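Service Robotics for Beginners
Course notes, session 5: Can a machine do the chores yet?
Lecturer: Bohdana Kushnir
Lab assistant: Jayanthi Gounder

Please read these notes before the lab hour. The homework is at the end.

Last week we spoke about robots in factories. There the parts come always in the same place, and the robot repeats one motion for years. A kitchen is a different case. The cup is never where it was yesterday, and the person who put it there did not think of the robot.

Three words we will use today:

Grasp: the contact between fingers and object that lets us lift it.
Clutter: other objects near the target, which block the hand or the view.
Recovery: what the machine does after a mistake. In my opinion this is the most difficult of the three.

Take a simple chore, to pick up a bottle and put it on a shelf. For a child it is easy. For the machine, a clear bottle is a hard object. Light passes through it and also shines back from it, so a depth sensor can report a hole where there is plastic. A label helps, but only if it is turned to the camera. A soft bottle can also bend when the fingers close, and then its shape does not agree any more with the model.

The flat table is the easier half of the problem. Still, a shadow on a white surface can be taken for an edge, and a thin frame is easy to miss when it is seen from the side.

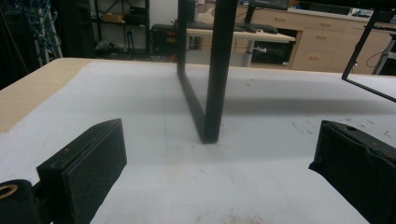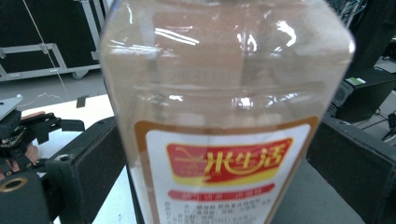

Fig. 1 and 2. Views between the fingers of a hand-held gripper: the covered table (first), a clear bottle with a label (second).

Now the question from the title. My answer is "some chores, in some rooms." Wiping a free table is possible. Moving one known bottle is possible on most tries. Clearing a full table after dinner, without help, I would not promise to anybody.

In class we will compare two exercise logs, Tandex and Ngau. The Tandex log has 1,124 tries with one object. The Ngau log has 3,828 tries with mixed objects. Do not compare only the success rates. Look first at how each log defines "success," as they do not use the same rule.

Homework, to send to Jayanthi before the next session:
1. Choose one chore from your own home and write its steps. Mark each step where the hand must touch something clear, soft or shiny.
2. For one marked step, describe a mistake and a possible recovery. Half a page is enough.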